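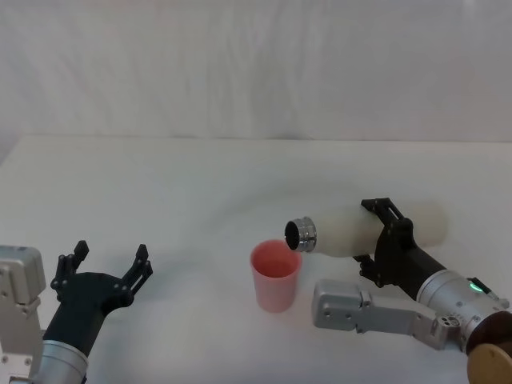
Bench notes / Drinkware

July, second batch of the Omard dye

Maricel Magbanua wants this signed off before the Lozano order goes out. I'm not ready to. The supplier sheet says the pink holds its color through 200 dishwasher cycles. We've run 53. At 53 I can already tell a washed cup from an unwashed one under the window, though not under the shop lights. Edgardo says he can't see it at all. He also picked the wrong cup twice when I shuffled them, so make of that what you like.

The sheet doesn't say what detergent they used, or how hot. I wrote to ask and got the same sheet back.

Batch weights are fine. Three cups had a sink mark near the gate, all from cavity 3, and I doubt that has anything to do with the dye. Edgardo blames the new pellets. Maybe, but cavity 3 was doing this in the old blue too.

Still to do:
- keep going to 200, same rack, powder detergent only
- put one unwashed cup in the drawer, out of the sun
- ask Trusholm if their 284 returns were faded or just scratched, the form lumps both under "finish"

Not signing until the first one is done.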